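**FOR IMMEDIATE RELEASE**

June 13, 2022

# Orkudcombe Will Finally Take Your Takeout Trays

*Curbside pilot covers foil, paper and the lids everyone has been hiding at the bottom of the bin*

ORKUDCOMBE – Vuddale, the waste and recycling contractor for Orkudcombe and the Pickering district, will begin collecting household foil at the curb next month. Residents who have been putting foil in the blue bin for years may carry on as before, this time with permission.

The new service is called Vomo. The name was chosen in March after a long meeting and doesn't stand for anything. It will start with 2,000 households on the east side of Pickering and run for 14 weeks. Each household will get a gray caddy that holds up to 8 gallons and a fridge magnet listing what goes in it. The magnet is larger than first planned.

Foil trays, pie plates and kitchen foil are all welcome. Please rinse them. A quick swish in the dishwater will do, and the company asks residents not to run the dishwasher on their account. Small pieces of foil should be squeezed together until they make a ball the size of a fist, as anything smaller tends to fall through the sorting screens and end up with the bottle caps.

Paper bags and wrapping paper may go in the same caddy if they pass the scrunch test: crumple the paper in one hand and let go. If it stays crumpled, it is paper. If it springs back open, it is plastic with ambitions and belongs in the trash.

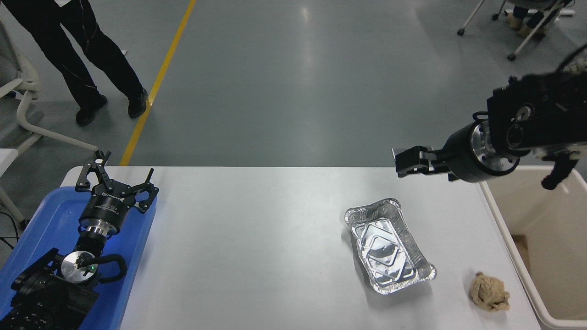
Greasy pizza boxes remain a matter of judgment. Vuddale will accept the clean half. The company received 70 letters on this subject during the spring and considers the correspondence closed.

Caddies will be delivered to front steps along with a pickup calendar. Households outside the pilot area are asked to keep using the drop-off point behind the Orkudcombe swimming pool, where the foil container has been moved back to where it was before it was moved.

**About Vuddale**

Vuddale collects trash, recycling and yard waste in Orkudcombe and Pickering. It does not collect pianos.

**Media contact:** Vuddale Press Office, Orkudcombe

###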